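家でゆるく続ける「整えごと」メモ 寝る前の部屋と引き出しの話

2020年1月12日

年が明けてから、どうも寝つきが悪くて。布団に入ると「あのメール返したっけ」「明日のゴミは何だっけ」と頭の中が急ににぎやかになるんですよね。去年の7月にLanbyという小さなリラクゼーション教室に通っていたころはわりとよく眠れていたので、あのとき習ったことと、自分で勝手に足した家事の工夫をまとめておきます。ほとんど自分用です。

まず照明。うちは夕飯の片づけが終わったら、天井の明かりを消してスタンドだけにします。これだけで台所に戻る気がなくなるので、だらだら食べ防止にもなって一石二鳥(冷蔵庫の前で立ったままチーズを食べる癖、まだ完全には抜けていませんが……)。電球は昼白色から電球色に替えました。替えた日は部屋が暗すぎる気がして落ち着かなかったのに、一週間もしたら昼白色のほうがまぶしく感じるように。慣れってすごい!

次に布団まわり。枕カバーは週に2回替えています。面倒そうに見えますけど、洗ったカバーを寝室の引き出しに入れておくと、取りに行く手間がないので案外続きます。前は洗面所の棚に置いていて、そこまで行くのがいやで結局替えない、を繰り返していました。しまう場所って大事ですね。

引き出しといえば、ベッド脇の小物入れの中身も見直しました。前は充電コード、レシート、飲み忘れたビタミン剤、使いかけのハンドクリームがぎゅうぎゅう。今は上の段が耳栓とメモ帳と鉛筆、下の段が替えの靴下と湯たんぽのカバーだけです。仕切りは厚紙を切って折っただけの簡単なもの。折り目をつけるときは、カッターの背で軽くなぞってから曲げるときれいにいきます。力を入れすぎると切れてしまうので、そうっと。
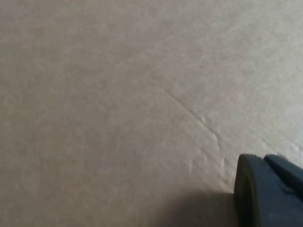
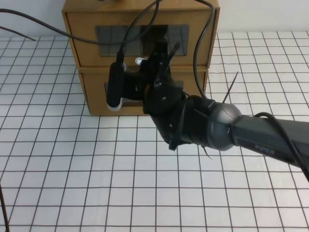
寝る前に心配ごとを書き出すなら、どのくらいの時間をかければいいの?

私は7分と決めています。キッチンタイマーをかけて、思いついた順に単語だけ書いて、鳴ったら途中でもメモ帳を閉じます。長く書くと考えごとのほうが本気になってきて、かえって目がさえてしまいました。

書く内容は本当に雑で、「歯医者」「灯油」「母に電話」くらい。文章にしないのが私には合っているみたいです。翌朝、お湯を沸かしているあいだに見直して、その日にやれそうなものに丸をつけます。丸がつかないまま何日も残っている単語は、たいてい忘れても困らないことでした。

それから香り。ラベンダーの精油をティッシュに2滴たらして枕元に置いていた時期もあるのですが、私には甘すぎて途中でやめました。今はみかんの皮を干したものをお茶パックに入れて、お風呂に浮かべています。皮は天気のいい日に窓際でからからになるまで干すこと。湿っているうちに袋に入れたら、見事にカビさせました。肌が弱い方はちくちくするかもしれないので、少なめから試してくださいね。

飲みものは、Palaciosというお茶屋さんのルイボスティーに落ち着きました。寝る直前だと夜中にトイレで起きるので、飲むのはお風呂の前まで。マグカップの茶渋は重曹を少しつけて指でくるくるこすると取れます。金の縁があるカップはこすらないほうが無難です(お気に入りで一度やらかしました)。

湯たんぽについても少し。お湯は沸騰したてを避けて、口までしっかり入れて、足に直接当てないように。私は布団に入る前に温めておいて、寝るときには出してしまいます。残ったお湯は朝の拭き掃除に使えて便利ですよ。ぬるま湯だと床の皮脂汚れがするっと落ちるんです。

最後にスマホ。Skerkmontの目覚まし時計を買って、スマホは台所で充電することにしました。最初の数日はそわそわして何度も見に行きましたけど、寒い廊下を歩くのがいやで、だんだん行かなくなりました。冬に始めるのがおすすめです。時計は秒針の音が気になったので、タオルを一枚敷いてその上に置いています。

眠れない日が長く続くときや、昼間の生活がつらいときは、こういう工夫でねばらずにお医者さんに相談してください。私もひどかった時期はそうしました。

次は、カーテンの洗い方と、冬の加湿器のぬめり取りについて書くつもりです。クエン酸の量でまだちょっと迷っているので、もう少し試してから。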